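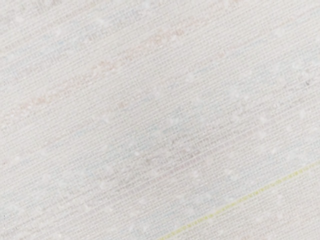

Figure 7.1 Simulated view of the pale woven surface at very close range, with one yellow-green thread-like line lower right.

Chapter 7: Setting Up the Bralby Door Cell

Every robot cell has a day when it first looks at its own surroundings, and it is one of the best days in the job! In this chapter we set up the Bralby cell in simulation, from the first camera check to the first approach to a door handle. You met the arm itself in Chapter 4. Now we give it some work.

Start with the wall. A surface that fills the whole view, with no edge of the door and no gripper in it, is a fine place to judge texture and light, but a poor place to judge distance. Ribs and flecks look much alike wherever you point the camera. The Haugland method, used from here on, keeps the plain views for checking the picture and saves the positioning for places with a strong edge.

Doors give us plenty of those. Where dark wood meets pale wall there is a crisp, nearly upright line, and you can set the sideways position of the wrist against it before you go anywhere near the metal.
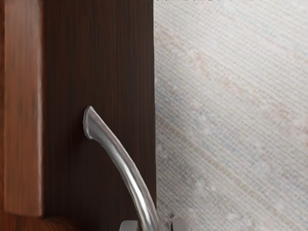
With the fingers spaced apart and the handle between them, stop and save the pose. Name it straight away – the Siltadlow settings file in the appendix uses pose 444 for the approach and pose 489 for the retreat, and mixing them up is a very easy mistake. Then step the wrist forward in small moves, checking the gap on both sides each time. Leave the grip command switched off for now.

A curved lever is a lovely thing to practise on. The gap changes as you travel along it, so a pose that suits the tip may be wrong further down. Try the approach at three heights and write down the clearances in your logbook.

Before you begin Section 7.1, load the cell, reset the arm to its home pose and check that the speed limit is set to 500.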